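Print this page | E-mail this page

Grekness Packaging Handling Set: Data Card

Contents

1. Purpose
2. What the set contains
3. The work surface
4. Handling of packages
5. Annotation
6. File layout
7. Known limitations
8. Conditions of use
9. Changes in this release

1. Purpose

The Grekness Packaging Handling Set is a collection of short recordings of everyday packaging being held, turned, flattened, folded and set down on a table. It was prepared by the Lirner materials group for people who study soft packaging: how it creases, how it behaves in two hands, and how its appearance changes once it no longer has a regular shape. The set is maintained jointly by Lirner and the Nørgaard archive, which also hosts the files.

The set is intended to supplement existing collections of rigid containers such as tins, jars and cartons. Those collections are useful for many tasks but say little about bags, wrappers and pouches, whose outlines alter every time they are picked up. Staff working on sorting and household recycling asked for material in which the same package could be followed through several states, and the present release was planned with that request in mind.

2. What the set contains

The release holds 1028 recordings. Each recording covers one handling task and is accompanied by a text file giving the task name, the package group and the annotator's remarks. Of the recordings, 652 concern soft packages. The remainder concern paper and card, including leaflets, labels, folded inserts and flat sleeves.

Packages are divided into groups by form and not by contents. The groups in use are:

- pouch: a soft package closed on all sides, or formerly so
- wrapper: a single sheet which has enclosed an item
- bag: a soft package open at one end
- sleeve: a band or tube of card or paper
- flat: paper or card with no enclosing function

Contents are not recorded. Packages were supplied by members of staff from their own households and by the Vukska canteen. Where a package could reasonably be placed in more than one group, the first annotator's choice has been kept and the alternative entered in the remarks. The word "plastic" is used in the remarks in its ordinary sense. No attempt was made to identify the type of plastic, and users should not infer it from the appearance of a package.

3. The work surface

All recordings were made at a work table fitted with a pale board. The board has a matt finish and is free of markings, so that folds and edges can be followed without interference from a pattern beneath. White packages present some difficulty against it, and this was discussed at length before recording began. A dark board was tried and rejected, as creases in pale plastic were harder to read on it and printed areas appeared duller than they are.

Small items of paper or card may remain on the table while a package is being handled. They were left in place deliberately. A kitchen table or sorting bench is seldom clear, and the group considered that a set recorded on a wholly bare surface would be of limited value. Items of this kind are entered in the annotation as "secondary" and are not given a task of their own in that recording.

4. Handling of packages

Each task begins with the package on the board and ends with it on the board. The task sheet states the state to be reached (for example, "flattened", "folded once", "turned over") but does not prescribe the grip. Participants were asked to work at their usual pace and to use both hands where they would ordinarily do so. They were not asked to smooth a package before beginning unless the task itself required it.

Soft packages are commonly held at two places, with one hand supporting the lower part and the other pinching an edge. The weight of the unsupported material then causes the package to droop or twist. Annotators are asked to treat such a package as a single object however much it is folded upon itself, and to note whether any printed area can be seen. 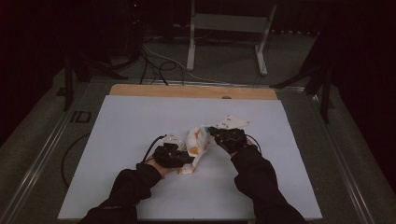 Figure 1. A crumpled white package with orange printing, held in both hands over the board.

In a package of this kind the printing is a more dependable guide than the outline. A coloured patch can usually be followed from one moment to the next, even when it is broken up by folds, whereas the outline may change completely with a small movement of the fingers. The annotation therefore records printed areas by general colour ("orange", "dark", "mixed") and by their place on the package ("central", "edge", "corner"). Wording is not transcribed. It is often unreadable in a creased package, and a partial reading was found to cause more disagreement between annotators than any other entry.

Packages which tore during a task were retained. The tear is entered in the remarks and the recording keeps its original task name.

5. Annotation

Every recording has been annotated by two persons working separately. The following fields are completed for each:

group: one of the five groups given in section 2
state_start: flat, creased, crumpled, folded or rolled
state_end: as above
hands: left, right or both
print_colour: general colour, or "none seen"
print_place: central, edge, corner or spread
secondary: yes or no
remarks: free text

The distinction between "creased" and "crumpled" requires some judgement. A package is creased when its general form can still be made out and its surface bears lines or wrinkles. It is crumpled when the form has been lost over the greater part of the package. A package that is both wrinkled and twisted should be entered as crumpled. Annotators were given a sheet of reference drawings, which is supplied with the files under the name "states".

Disagreements were settled by a third reader. In 41 recordings no settlement could be reached, and both entries have been preserved, separated by an oblique stroke. Users who need a single value should leave these recordings out of their work. Choosing the first value is not recommended, as the order carries no meaning.

The "hands" field refers to contact with the package. A hand which is visible but resting on the board is not counted. Where the second hand touches the package only to steady it, the entry is "both".

6. File layout

The set is supplied as a single archive with the following folders:

recordings/
annotation/
states/
tasks/
notes/

File names consist of the group, the task and a running number, joined by hyphens. A name such as pouch-flatten-0036 therefore denotes a recording of a pouch being flattened. Running numbers are not continuous. Gaps arise where a recording was withdrawn before release, and the numbers so freed have not been used again.

The "tasks" folder contains the task sheets exactly as handed to participants, including two sheets which were revised during the work. Both versions are present. The "notes" folder contains the group's working notes on package groups and may be of interest to anyone preparing a similar collection.

7. Known limitations

The packages come from a small number of households and one canteen. Food packaging is heavily represented, and packaging for clothing, tools and medicines is scarce. Users wishing to draw conclusions about household waste in general should not rely upon this set alone.

Pale packages on the pale board can be difficult to separate from the surface, particularly at their thinner edges. The two annotators disagreed more often on the state of white packages than on any others. Paper items lying flat on the board are affected to a lesser degree, as their edges tend to be straight and readily seen when slightly lifted.

Transparent packaging was not included. A trial with clear film produced recordings which the annotators could not complete with confidence, and the material was set aside.

The set does not record weight, thickness or stiffness. Several enquiries have been received on this point. Measurements were not taken at the time and cannot now be supplied, as the packages were disposed of once recording had finished.

8. Conditions of use

The set may be used for research and teaching without charge. It may be copied within an institution provided that this card accompanies it. Changes to the annotation should be distributed as a separate file and should not overwrite the original fields. Trade marks and designs on packages remain the property of their owners, and nothing in the conditions grants permission to reproduce them for any other purpose.

Participants gave written consent to the release of the recordings. Attempts to establish the identity of any participant are not permitted.

Publications should cite the set by its full name and release number. Corrections may be sent to the Nørgaard archive, quoting the file name and the field concerned. Corrections received before the end of July will be considered for the next release.

9. Changes in this release

- The group "film" has been removed, and its recordings withdrawn.
- "print_place" now allows the value "spread".
- Remarks have been checked for spelling. Their sense has not been altered.
- 36 recordings formerly entered as "bag" have been moved to "pouch" following review.
- The reference drawings for "folded" and "rolled" have been redrawn at a larger size.

Print this page | E-mail this page

Related items

Grekness Cartons and Tins: Data Card
Notes on the Naming of Package Groups
Vukska Canteen Packaging List
Reference Drawings for Package States
Nørgaard Archive: How to Submit a Correction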